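3.2 餐具整理任务:布置与示教

本节供社团新成员使用,默认已完成3.1节的机械臂通电与回零。任务文件为Lurik项目下的第5号模板。

所需物品:方桌、深绿色桌布、塑料餐具一套(碗、盘、杯,颜色混搭)、Gape夹爪控制程序、记录表。

1. 铺好桌布,拉平褶皱。桌布颜色不要更换,识别程序的背景参数是按深绿色调的。

2. 检查机械臂底座螺栓。松动时先断电,再用内六角扳手拧紧。

3. 打开Gape,载入模板,确认右上角显示“就绪”。若报错551,说明夹爪未识别,重新插拔末端接头后再载入。

4. 摆放餐具。大件先放,小件后放。盘与碗的边缘可以轻微相碰或重叠,杯子口朝上。

注意:初次练习时不要把餐具叠成一摞,分拣叠放物品见3.4节。

5. 把机械臂移到桌面上方的起始位。夹爪最低点与最高的餐具之间留出约20毫米。

警告:机械臂通电期间,手和头不得伸入桌面上方。需要调整餐具时,按下急停,等关节锁定后再动手。

6. 由一人示教,一人记录。示教者用手引导机械臂靠近目标,到位后按确认键保存该点。记录者写下点号、目标颜色和种类。
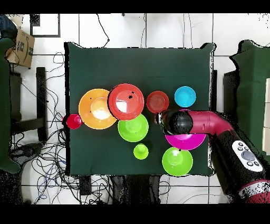 7. 每存完一个点,先抬高夹爪再平移到下一个目标,避免横向扫到碗沿。

8. 全部点位保存后,以低速空跑一遍,夹爪保持张开。路径有擦碰时,删除对应点重新示教,其余点位不受影响。

9. 空跑通过后再开启夹持。浅盘应从边缘夹取,夹爪不要压向盘心。杯子夹杯壁,夹持力用模板默认值。

说明:餐具表面有强反光时,识别可能漏检。调整灯的角度,或把该餐具换个位置,再重新采集背景。

10. 结束后机械臂回零,断电,餐具收回箱内。桌边地面的线缆不要踩踏或拖拽。

数据导出到社团电脑的Tronditport文件夹,文件名用“组号_姓名拼音”。夹爪损坏或接头松脱请登记后交Liya Lencho,模板修改需先经Larasati Chong同意。备用指垫在329室的工具柜,领取后在柜门表格上签字。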